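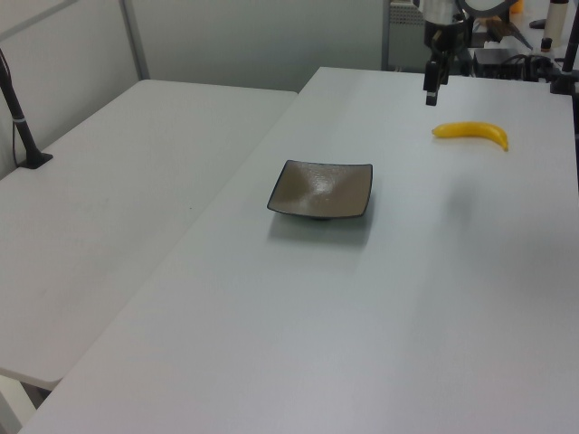 Figure 3.1 A small square dish with upturned corners, beside a yellow banana.

Chapter 3: Pinch Pots and Other First Bowls

I made my first pot at Waltraud Heitmann's kitchen table in Gerkum, one wet October, and it leaned so badly that I ended up keeping paper clips in it. I loved it! I still do, and I've thrown plenty of better ones on the wheel since then (and sold a few, too).

So we're going to leave the wheel alone for now. In this chapter you'll make bowls with your thumbs, a ball of clay and a damp sponge, the way people have been doing it for thousands of years. If you worked through Chapter 2 you already know how to wedge your clay and get the air out. If you skipped it, please go back – I skipped it once myself and lost a whole shelf of pots in the kiln.

We'll start with a plain round bowl, then flatten the base, then try one with corners, and that's where most of my students get stuck. Edeltraud Fröhlich, who taught me, used to make us squash every third bowl and begin again. I hated that for a month or so, and then my walls started coming out even.

You'll need 900 grams of clay for the exercises, a wooden rib and an old towel. Roll up your sleeves and take your rings off.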